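장비도입 협의 게시판 > 자동화·로봇
제목: [의견수렴] 탁상형 물품 정리 실습용 로봇 팔 추가 도입 예산(안)
댓글 7

운영지원_07
하반기 장비 예산 편성과 관련하여 부서별 의견을 요청드립니다. 현재 실습실에서는 로봇 팔로 탁상 위 생활용품을 집어 옮기는 작업을 수행하고 있으며, 신청 부서에서 동일 작업용 로봇 팔 2대의 추가 구매를 요청하였습니다. 견적은 Lusmont와 Zawadzka 두 곳에서 접수하였습니다. 설치, 교육, 예비 부품을 포함한 금액은 Lusmont가 2,800만 원을 초과하고, Zawadzka는 그보다 낮으나 예비 그리퍼가 별도 항목입니다. 의견은 7월 중 본 게시글에 댓글로 남겨 주시기 바랍니다.

실습실관리
신청 부서입니다. 추가 도입의 필요성을 말씀드립니다. 현재는 작업대 배치를 변경할 때마다 장비를 멈추고 물품을 다시 놓아야 하므로, 실제 가동 시간이 예약 시간에 크게 미치지 못합니다. 한쪽에서 배치를 준비하는 동안 다른 쪽에서 작업을 진행하는 방식으로 운영하고자 합니다. 대상 물품의 크기와 재질이 다양하여 그리퍼 손가락의 규격도 함께 검토하여 주시기 바랍니다. 참고로 현재 작업 모습을 첨부합니다.

작업대에는 망고를 담은 접시, 생수병, 펜꽂이, 바구니, 지우개가 놓여 있습니다. 망고와 같이 표면이 매끄러운 물품과 지우개처럼 작고 낮은 물품을 한 종류의 손가락으로 처리하여야 한다는 점이 현장의 주된 애로사항입니다.

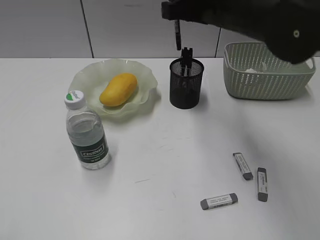 검토 요청 항목
1. 본체 2대 동시 구매 여부
2. 예비 그리퍼 손가락의 수량 및 형상
3. 유지보수 계약의 포함 여부
4. 작업대 및 수납용품 등 부대 비용

예산검토담당
1번 항목에 대하여 이견이 있습니다. 가동 시간이 부족한 원인이 배치 변경에 있다면, 본체를 늘리기에 앞서 이동식 작업대를 추가하는 방안을 검토하여야 합니다. 물품을 미리 배치한 작업대를 교체하는 방식이라면 본체 1대로도 상당 부분 해소될 것으로 판단됩니다. 가동 기록을 제출하여 주시면 재검토하겠습니다.

실습실관리
작업대 교체 방식은 이미 검토한 바 있습니다. 작업대를 교체하면 팔과 작업면의 위치를 다시 맞추어야 하고, 이 과정에 20분이 소요됩니다. 물품만 다시 놓는 경우보다 오래 걸리므로 채택하지 않았습니다. 가동 기록은 정리하여 별도로 송부하겠습니다.

설비안전
안전 측면의 의견입니다. 본체가 늘어나면 작업 반경이 겹치지 않도록 간격을 확보하여야 하며, 비상정지 스위치도 작업대별로 설치하여야 합니다. 두 견적서 모두 해당 비용이 누락되어 있습니다. 벽면 수납장 앞에 설치할 경우 문을 여닫는 공간도 도면에 반영하여 주시기 바랍니다.

fuveck_사용부서
저희 부서는 Fuveck 과제에서 Zawadzka 제품을 사용하고 있습니다. 본체에는 불만이 없으나 손가락 부품의 납기가 길어 일정에 차질이 있었습니다. 단가만으로 비교하시는 것은 권하지 않습니다. 한편 유지보수 계약은 첫해에 이용한 실적이 거의 없어, 3번 항목은 제외하여도 무방하다는 입장입니다.

설비안전
유지보수 계약 제외에는 동의하기 어렵습니다. 이용 실적이 적더라도 정기 점검 기록은 내부 안전 심사의 제출 서류에 해당합니다. 계약을 제외하려면 자체 점검 인력과 절차를 먼저 제시하여야 합니다.

운영지원_07
의견에 감사드립니다. 현재까지의 내용을 반영하여 다음과 같이 조정안을 마련하겠습니다.
- 본체는 1대를 우선 편성하고, 나머지 1대는 가동 기록 검토 후 추가 편성 여부를 결정
- 예비 그리퍼 손가락은 본체 견적과 분리하여 두 업체에 납기를 포함한 재견적 요청
- 비상정지 스위치 및 설치 간격 확보 비용을 부대 비용에 추가
- 유지보수 계약은 정기 점검만 포함하는 조건으로 재협의
아울러 Carer 운영 부서에서 동일 품목의 구매를 계획 중인 것으로 확인되어 공동 구매 가능 여부를 문의하였습니다. 회신이 접수되는 대로 본 게시글에 공유하겠습니다. 신청 부서에서는 가동 기록과 배치 도면을 함께 제출하여 주시기 바랍니다.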